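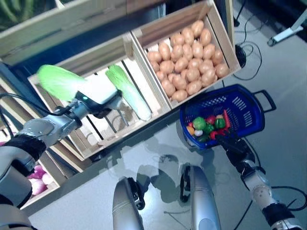
Head view, cabbage task, Saturday session

premar_ops
We're collecting teleop demos for a produce sorting policy: take vegetables out of a shopping basket and put each kind in its own crate. Target is 3,000 episodes, two operators. Before we go further I'd like opinions on whether to keep the wrist cameras. They add a lot of storage and the hand blocks much of the view.

tutska
Post a wrist view. Hard to say without one.

premar_ops
Left one is typical.

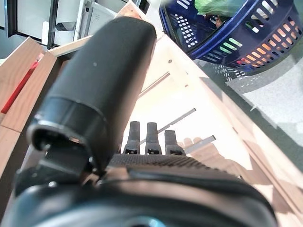 Wrist camera over a crate

tutska
Keep it. You lose a big piece to the finger, but the finger is always in the same spot and the model learns to ignore it. The fingertips are in view, and contact is what you want from that camera.

lahlou33
I disagree. We trained with and without wrist views on a similar task at Inero and got a difference of 2 points, within noise. The head camera had it covered. I would spend the disk on more episodes.

tutska
Were your objects as big as a napa cabbage? Once the hand closes on an onion the head camera sees knuckles.

lahlou33
Mostly boxes, so fair enough. My bigger worry is the starting layout. If the potato crate is always next to the cabbage crate, the policy will learn the place and skip the vegetable. 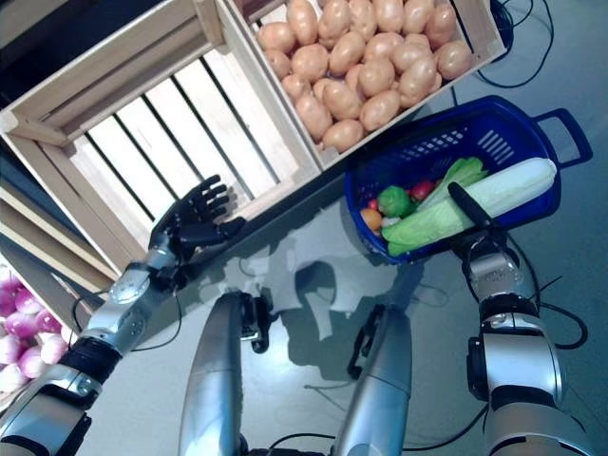
We had exactly that problem in our first batch. Every demo had the crates in the same order, and when we swapped two of them the arm went to the old spot anyway. We threw out 12 hours of data. Now the operator gets a printed layout card before each episode and someone else moves the crates.

lahlou33
Good. Do you also log failed grasps?

premar_ops
We delete them at the moment.

Bülent Karakaya
Don't delete them. Tag them and keep them in a separate folder – you will want the recoveries later, and you can't get them back. Drops where the operator picks the item up again are worth more to me than another clean run.

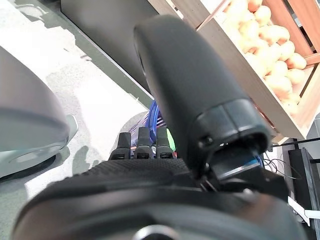
On the camera question I'm with tutska, with one condition. Check what each wrist view has in it before you commit to the full set. In the last one you sent me the potatoes are clear enough past the thumb, but the green item is a sliver between the thumb and a fingertip. If that is the thing you're about to grasp, the label is useless. Try tilting the mount and record a short batch first.

premar_ops
Tilting means recalibrating both sides.

Bülent Karakaya
Yes. Still cheaper now than at episode 3,000.

lahlou33
I'd still run the ablation.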